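Tips from a shared workshop: setting up a two-arm robot for kitchen jobs

Posted 24 Sep 2025 by Arsen Stelmakh

We have been building our bun robot at the Herkau workshop since December, and I've had so many messages asking how we did this or that bit of it that I'm putting the lot on one page. None of it needs a degree. Most of it is the sort of fiddly household sense you'd use fitting a shelf, and I love that about this hobby – half the problems get solved with tape, a tea towel and a bit of patience!

Choosing the job

Pick something with soft, round, forgiving objects. Steamed buns are marvellous for this. They are pale and plump, they're all much the same size, they give a little when squeezed, and if one ends up on the floor you've lost a bun and nothing worse. I spent weeks on pegging out socks before I gave in, and I wish I'd started with food.

Write the job down as you'd tell it to a visitor. Ours reads "lid off, buns out, buns on plate". If you need a second page, the job is too big for a first go.

The table

Go for a plain top with nothing on it that the job doesn't need. Ours is white, and a white bun on a white table can be hard for the software to pick out, so if you're buying from scratch you might go darker. We stuck with white as it shows up crumbs.

Check for wobble before anything else. Put a full glass of water in the middle and lean on each corner in turn. If the water shivers, pack the short leg with folded card until it stops. I skipped this and lost an entire afternoon blaming the arm.

Mark where each thing goes. Draw round the plate and the steamer with a soft pencil, or put tiny bits of masking tape at the edges. They wipe or peel off later, and you can put everything back exactly where it was after somebody borrows the table for lunch.

A second, smaller table for the laptop is worth every inch of floor. Typing on the same surface the arms are working over makes the whole thing jiggle, and mugs have a way of creeping in.

Cables

Leave more slack than looks tidy. Move each arm slowly by hand to its furthest reach, in every direction you can think of, and only then tie the cables down. Hook-and-loop strips beat plastic ties, as you will be undoing them again within the hour.

Watch the cables near the gripper above all. They like to sag over the rim of whatever you're reaching into. A loose loop with one soft tie halfway along the forearm behaves far better than a tight run with several.

Label both ends of everything. I use a Rustier paint pen and strips of old envelope under clear tape. It looks dreadful and has saved me more time than any tool I own.

Gripping soft things

Start with the gripper far too gentle and work up. Our squeeze setting runs to 2000 and I began right at the top like a fool, so we had flat buns for tea. Go up in small steps until the bun lifts, then add one step more and stop there.

Come down from straight above wherever you can. Sideways approaches nudge the bun along, and inside a steamer there's nowhere for it to go but the wall. Tilting the wrist a touch is fine once you've got past the rim.

Bare metal or plastic tips mark the dough. Slip a bit of silicone tubing over them if yours will take it, or wrap them in baking paper for a trial. Change the paper every session.

Practise on cold buns straight from the packet, steamer unplugged, until the moves are dull to watch. Steam mists lenses and makes everything slippery, and you want those troubles one at a time. For the same reason, take the lid off yourself at first and lay it flat, well clear of the arms. A glass lid stood on its edge will roll, believe me.

Filling the plate

Choose a plate with a wide rim. It gives you a bit of forgiveness if the arm sets down slightly off centre. Fill the far side first, so the gripper isn't reaching over buns it has already put down, and leave a gap between them wide enough for two open fingers. Buns that touch will stick, and then the arm picks up a pair.

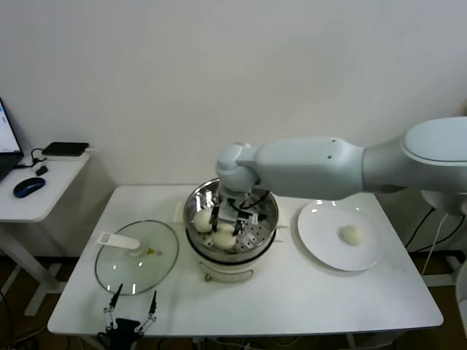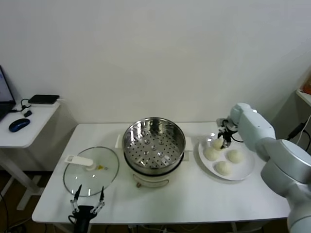
Keep a log, even a scruffy one. Mine is a school exercise book with the date, the squeeze setting, and one line on what went wrong. We're on run 1756 now and I still flick back to the early pages when something odd turns up.

Cleaning up

Wipe the fingers with a barely damp cloth and a drop of washing-up liquid, then dry them straight away. Never spray anything at the joints. Dried dough comes off with a wooden lolly stick, and a soft toothbrush gets into the corners.

Unplug before you wipe. Have the stop button where your left hand falls on it too, if you're right-handed like me, because your right will be full of bun.

Anything that's been through the gripper counts as practice food in our workshop and goes in the compost caddy. The eating ones stay in the other bag, with a big T on it for tea!

Next on my list is getting both arms to share the lid. If you've managed that with a glass one, do write in – I'd love to hear which side you grip it from.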